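Notes and pictures from the kitchen in Primcombe, October

This page is supposed to be a gallery, so let me get the talking done first and then you can look at the breakfast station. (Fair warning, I have a lot to say about a thing that makes eggs.)

We moved into the Primcombe apartment with two boxes of kitchen stuff and a stove I didn't trust. The back burners were fine. The front left one clicked for ages before it lit, and the front right one had only one setting, full blast. Breakfast was the meal that suffered, since I'm no good at anything before coffee and it takes patience to nurse an egg along on a burner that wants to boil a lobster. For the first few weeks I ate toast standing up. Then the toaster went, and I ate bread standing up.

I'd been looking at those three-in-one breakfast machines for years, the ones with a toaster oven and a griddle and a coffee pot all bolted together, and I'd always talked myself out of it. They're huge! Our counter is short and it already has the dish rack and the bread box on it. Anything new had to be long and low enough to go under the wall shelf, and that ruled out everything with an oven in it. I gave up on the oven part pretty quickly. What I wanted was a flat hot surface with a lid, and a little pot for eggs and oatmeal.

I found it at Gajdoš, the housewares store on the corner by the bus stop, on the bottom shelf behind a stack of rice cookers. I'd gone in for sponges. It was the color that got me, I'll admit that right away. Everything else on that shelf was black or that brownish red that appliances get. This was mint green, the soft chalky kind, like the inside of an old diner, and the pot matched the base and the lid matched the pot. I walked around the store with my sponges for a while and went back to it twice.

It's a Lurer, a name I'd never heard of. The tag said 600 watts, and the woman at the register said one of her neighbors had the same one and used it in a camper. I took that as a good sign. I also got 50 cents off for a dent in the box, which paid for one of the sponges.

## Getting it settled

The first spot was on the counter next to the dish rack, and it lasted a day. Too much splashing, and the cord had to go across the sink side, which I didn't love. The second spot was the top of the microwave, and that was just silly.

Now it lives on the dark gray table against the wall, and it looks so much better there than it ever did on the counter! We have white walls all through the place (landlord white, every room) and I've complained about them plenty, but pale green in front of plain white on top of dark gray turns out to be a combination I could look at all day. My sister-in-law says it looks like a toy. She means it kindly, I think.

A couple of things I worked out while I was moving it from place to place:

- Give the pot side some elbow room. I had mine jammed up against the bread box at first and kept knocking the pot handle when I reached for the butter.
- Lift it, don't drag it. The feet are small and I was worried about the tabletop, so I pick the whole thing up with the pot off.
- Don't put anything on top of the grill lid, however much it looks like a little shelf. I lost a paper towel that way.
- Wipe along the seam in the base every so often. Crumbs find it.

## What I make on it

Mostly the same four breakfasts over and over, if I'm telling the truth. Here's how they go.

**Egg and cheese on a flat roll.** Butter the cut sides, lay them face down on the hot plate, close the lid and wait until you can smell the butter. Take them out, crack the egg straight onto the plate, cheese on top when the white has set. I like mine with hot sauce and too much pepper.

**Oatmeal in the pot.** Half milk, half water, a pinch of salt, and stir it more than you think you should. I leave the lid off for oatmeal. I've cleaned up after the lid being on, and once was enough. Brown sugar, frozen blueberries from the bag, done.

**Soft eggs.** Cold water, eggs in, lid on. When it's properly bubbling I give them 4 minutes, or 5 if they came right out of the fridge. I fiddled with this for a long time and those are the numbers taped inside my cupboard door. Your eggs may be bigger than mine, so try one first.

**Last night's potatoes.** My favorite, and you can't really plan it, you just have to have been smart enough to boil too many. Smash them flat, plenty of oil, lid down, and leave them alone! I used to keep lifting the lid to check and they never got crisp. Scoop of sour cream, chives if you have them, and if you have a sausage in there too then you're living better than most people.

I've tried pancakes and they come out fine but small, and you end up standing there making them one after another while they get cold on the plate. For pancakes I still use the big skillet on the back burner. French toast is better. One thick slice fits nicely and it puffs up under the lid.

The pot is small, by the way. I don't mind that, I'm usually cooking for me and sometimes one other person, but if you have kids who eat like wolves you'll be doing rounds.

## Cleaning it, or putting off cleaning it

I wipe the plate with a damp cloth when it's cooled down and still a little greasy, and it's a much easier job then than it is the next morning. I say that as somebody who leaves it until the next morning about half the time. The pot goes in the sink with everything else. The metal handle on the lid gets fingerprints like you wouldn't believe, so if you're the type who's bothered by fingerprints, keep a dry cloth nearby. I bought a special polish from Eltach for it, a tiny tin that cost more than it should have, and then found that the corner of my sweatshirt does the same job.

The green part has been easy. It has a matte finish, so it doesn't show smears the way a glossy one would, and so far it hasn't stained, even after the turmeric incident. (Turmeric eggs. Don't ask.)

## The breakfast station

All tidied up, pot in its place and the grill lid shut.

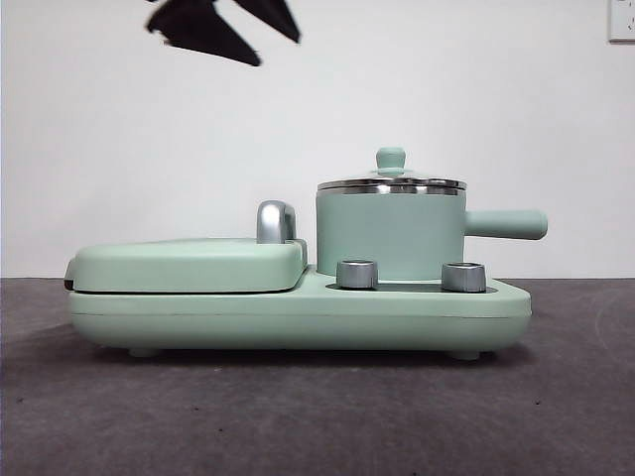
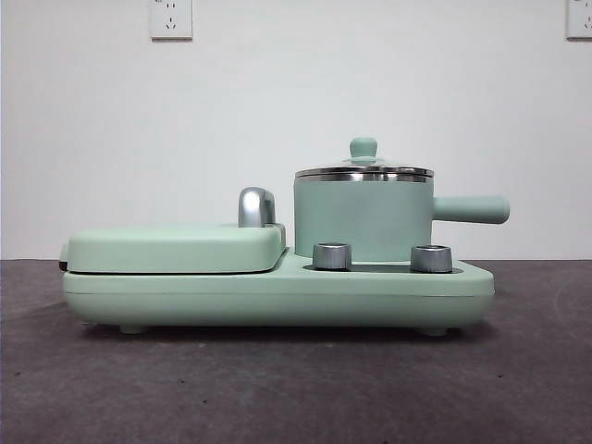
Mint green from end to end, with that shiny silver handle standing up over the lid. I do love the handle.

## Still on the list

I'd like a proper trivet for when I bring the pot over to where we eat, cork if I can find one, or one of those crocheted ones from the church sale. I'd like to try steamed buns in the pot with a little rack, if they make a rack that small. And I've been told you can do a grilled peach on the flat side with a bit of honey, so that's going to have to wait for summer unless canned peaches count.

The toaster still hasn't been replaced. I do my toast on the griddle now, butter side down with the lid closed, and it comes out more like the bread at a diner than like toast. I haven't missed the toaster enough to spend money on it. The stove is getting looked at next month, or so the landlord tells me, and I'd like to get that front burner going again in time for soup.

If you have one of these too, or one of the bigger ones with the oven, tell me what you cook on it! I'm especially after ideas for the pot that aren't oatmeal. Somebody wrote in to suggest poached pears and I'm going to try it as soon as I see decent pears at the market.

Next page will be the wall shelf, once I've got the jars labeled.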